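試作ノート:焼きプリン、すが入る件のつづき
2022年6月9日(木) Tolletgate試作室

前回の結論は「温度が高すぎた」だった。前々回の結論は「温度が低すぎた」だった。間を取れば済みそうなものだが、間を取ったのが前々々回で、ノートには「論外」とだけ書いてある。何が論外だったのかは書いていない。書いた本人にもわからない。

今回の仕込みは総量2000g。牛乳はGalura、砂糖はSullowのきび糖。卵液はいつもの配合で、卵黄を一個分だけ減らした。減らした一個は昼の炒飯に入った。こちらの結果は良好。

牛乳は温めてから量り直して691g。鍋に入れたときより減っているのは蒸発ぶんと、鍋肌に張りついた膜のぶん。膜は捨てた。毎回ここで足し戻すかどうか迷い、毎回迷ったまま次の工程に進んでいる。今回も進んだ。足し戻していないことだけ記録しておく。

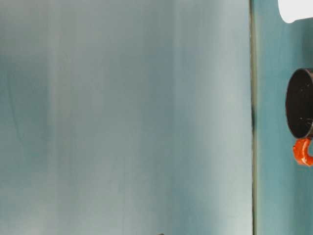

青灰色の面、右に境目。

オーブンはKohlhase。表示を信じないことにして、庫内に温度計を二本入れた。設定は低めにしたつもりだったが、奥の温度計は103℃、手前はそれよりだいぶ低い。同じ箱の中の話である。天板を途中で前後入れ替えればいいのだが、湯を張った天板を入れ替えると湯がプリンに入る。前に一度やって、プリン入りの湯ができた。

今回は入れ替えず、奥と手前で別の試験をしたことにする。計画的な比較実験である。後から計画した。

焼き時間50分、余熱で放置。布巾は型の下に一枚。蓋はアルミ箔、ふんわり。この「ふんわり」は再現性がないので、次からは型の縁から指一本ぶん浮かせる、と書くことにする。誰の指かは決めていない。

手前の列:ゆすると真ん中がふるふるする。縁はきれい。匙を入れると断面がなめらかで、上等な部類に入る。底のほう、カラメルとの境が少しゆるい。
奥の列:縁にぐるりと細かい穴。真ん中は無事。味は同じ。見た目は海綿。試食では奥の列から先になくなったので、世間はすを気にしていないのかもしれない。それを認めるとこのノートの存在意義が怪しくなるため、引き続き気にする。
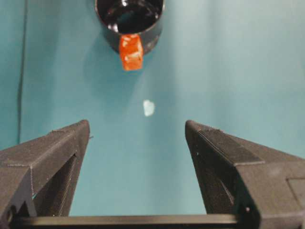 カラメルは色で止めている。琥珀色を過ぎて紅茶くらいになったら湯を入れる、というのがうちの手順だが、「紅茶くらい」の紅茶がその日の気分で濃くなる。今日のは明らかに濃く、苦い。見本を一杯いれて横に置けばよさそうなものだが、器は選ぶこと。黒いマグは内側まで黒くてつやつやで、覗き込んでも光の反射が見えるばかりだから、色見本には使えない。持ち手の橙赤色のほうがよほど見やすいが、カラメルがあの色になることはない。白い小皿に一滴落として見る。面倒だが白い小皿。

湯を入れるときの跳ねについて。ざるを伏せて上から注ぐ方式は、跳ねは止まるが、ざるにカラメルが固まる。ざるを湯に漬けておけば溶ける。漬けておくのを忘れると、ざるの目が飴で塞がったきれいなボウルができる。本日、一個できた。

冷やしてから型を外す。手前の列は竹串を一周させて皿に伏せ、少し振ったら落ちた。奥の列は振らなくても落ちた。固いので。きび糖のせいで地の色が薄茶になり、カラメルとの差が弱い。味はこちらのほうが好みなので、見た目は照明の問題ということにしたい。

次回やること
・奥の列を使わない。半分の量で仕込む
・牛乳を足し戻す。決める。迷わない
・卵黄を戻す(炒飯は別に卵を買う)
・カラメルを一段浅く。白い小皿を出しておく
・きび糖と上白糖を半々で一度
・「論外」の中身を思い出したら前々々回の頁に書き足す

追記:冷蔵庫の下段に手前の列が二つ残っている。明日の断面確認用。確認用と書いた紙を貼ったが、前回も貼った紙だけが残っていたので、あてにはしない。

最近のノート
・焼きプリン、温度を下げる
・炒め玉ねぎの冷凍、袋が開かない
・だし巻きを四角い鍋なしで巻く
・ホワイトソースのだまを数えるのをやめた

当サイトでは閲覧状況の把握のためクッキーを使用しています。閲覧を続けると、使用に同意したものとみなされます。[同意する]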